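3.2 Table surfaces and the reading of grain

The second group of surfaces consisted of tabletops in domestic and light workshop use. All were wood with the figure left visible under a clear finish. They were obtained through the Totura furniture exchange in Drustcombe, and each was inspected under the lighting in which it would normally be used. Painted and fully opaque surfaces were treated separately (Section 3.4) and are not discussed here.

Two properties were recorded for each tabletop. The first was grain contrast, meaning the difference in tone between the darkest and the lightest streaks within a patch of fixed size. The second was band variation, meaning slower changes in tone across the whole width of the top. The two are often run together in the trade literature, where a board is simply called "lively" or "quiet". Kolář and Sárközi kept them apart in their earlier work on floorboards, and we follow their usage. A top may have fine, low-contrast grain and still show strong banding, and a small object set down on it will look different from one place to the next.

Band variation has at least two sources. One is the timber itself, where neighbouring parts of the surface differ in natural colour. The other is the light. A glossy finish returns part of the light from windows and lamps directly to the eye, and the wood beneath looks paler and more yellow over that area. The two sources cannot be separated from a single view. For this reason every top was judged from two sides of the room, and a band was entered as a property of the timber only if it kept its place when the observer moved.
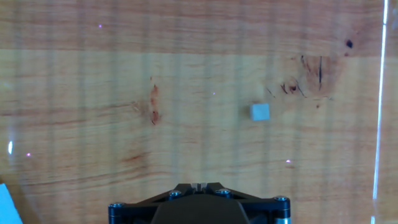
Figure 4. Tabletop with pronounced wavy grain and a small light grey cube. The cube lies on the paler middle band; the wood towards the top of the figure is a deeper reddish brown. Faint vertical stripes and bright streaks of light overlie the grain.

Small objects were then placed on each top and rated for ease of finding by five readers, who had not been told which tops had been graded as high in contrast. Ratings were given on a five-point scale and entered on paper by Hinojosa, then copied into the Gadinik workbook by a second person. In total 295 ratings were kept. Ratings made after the room lights had been changed were dropped, as were those where the reader had touched the table.

Grain contrast had less effect on the ratings than we had expected. Readers found pale, plain-sided objects easily on nearly all orange and reddish-brown woods, whatever the strength of the grain. Difficulties arose mainly where an object of low height lay within a light band, so that its upper face and the surrounding wood were close in brightness and differed chiefly in hue. In such cases readers said that they had relied on the shading along the sides of the object. Bangash has described a similar reliance on edge shading for crockery on pale worktops.

Reflections were a further source of disagreement. Regular stripes were largely ignored by the readers once noticed, whereas single bright streaks drew repeated comment. The Šindelář gloss scale, which we used to grade the finishes, gives one figure for the whole surface and does not distinguish between these cases. We therefore added a short written note on reflections to each entry. The wording of these notes was agreed with Malý before the February sessions and was not changed afterwards.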